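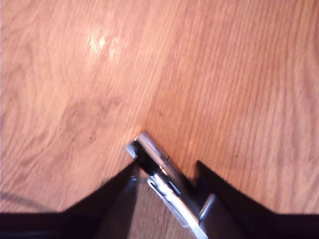
Photo: Trastix shop floor, posted with permission

Shop Talk > Assembly and Packing > Are the arms worth it?

benchrat
Two months in with the gripper cell at Trastix. Management says it "frees us up." It picks up small metal parts, sure. I used to do that and talk to the person next to me. Now I stand there and clear faults.

Letoleo_nights
Same vendor pitch at our place – 2000 parts a shift, they said. Best we've logged is 177 before somebody had to reset it. Shiny parts are the worst.

gukel77
Give it time. My wrists quit hurting after we got ours at Gukel, and I'm not going back to pinching little chrome pieces all night.

benchrat
Glad about your wrists. Did they keep the same number of people on the line?

gukel77
No. We lost 2 spots. They weren't refilled when folks left.

Letoleo_nights
So that's the savings right there.

shimstock
Shih trained the whole crew on theirs and bumped the pay grade. Depends who's running the place.

benchrat
Was that in writing? Ours got promised a "technician" title in December and the check looks the same to me.

shimstock
In writing, yes. Ask for the grade sheet before you sign off on any new duties.

benchrat
Asking tomorrow. Not holding my breath.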